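Frequently Asked Questions

Tables and Desktops: Ordering, Delivery and Care

Which table ranges do you carry?

We stock three: Vondurcombe, Trallard and Van Dijk. Vondurcombe tables come fully assembled. Trallard and Van Dijk tables arrive with the legs off, and the bolts and hex key are in a bag taped to the underside of the top.

Can I buy a top without the legs?

Yes, for Trallard and Van Dijk. Vondurcombe tops are fixed to the frame and we can't sell them separately. If you plan to use your own legs, check the spacing of the threaded inserts on the product page first. Drilling new holes in the underside ends the warranty on that top.

How long does delivery take?

Stocked tables leave the warehouse within 3 working days. Custom sizes take longer, and the date on your order confirmation is the one to go by. We close for inventory in June, and orders placed during that week are packed when we reopen.

Will the driver bring the table inside?

Standard delivery is to the front door or the loading area of your building. Room delivery can be added at checkout. Please measure the stairwell and any elevator before you choose it — the driver can't take doors off their hinges or bring a table in through a window.

The box is damaged. Should I refuse it?

No. Write "box damaged" on the delivery slip, then open it and look at the corners of the top. If the table is marked, send us photos within five days and keep all the packaging until you hear back. Without the packaging we can't file a claim with the carrier.

What is the best way to clean a white top?

Use warm water, a drop of dish soap and a soft cloth, then dry it with a second cloth. Skip scouring powder and the rough side of a sponge. Both leave fine scratches that hold dirt, and on white they show up as a gray haze after a few months.

For ink and marker, try rubbing alcohol on a cotton pad. Test it near the back edge first. 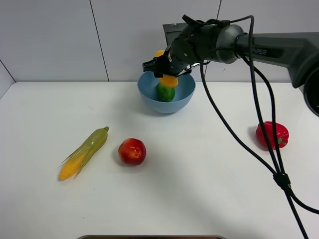 Can I put hot dishes on it?

Use a trivet. A coffee mug won't do any harm, but a pot straight off the stove can leave a permanent ring. Heat marks aren't covered by the warranty on any range.

My table wobbles. What should I do?

Loosen all the leg bolts half a turn, stand the table on its feet, press down on the middle and tighten the bolts again. If it still rocks, turn the leveling foot on the short corner. Trallard tables made before the current range have no leveling feet. For those we sell Grosberg felt pads, which can be stacked.

How much weight will a table hold?

The limit is printed on the label under the top and applies to weight spread evenly. Don't sit or stand on any table, and don't clamp anything heavy to an overhanging edge.

How long is the warranty?

Vondurcombe frames are covered for 15 years. All tops, whatever the range, are covered for seven. You'll need the order number, so keep the confirmation email.

Can I return a table I've already put together?

Yes, if it is unmarked and you can take it apart again. Return shipping is at your cost unless we sent the wrong item. Custom sizes can't be returned.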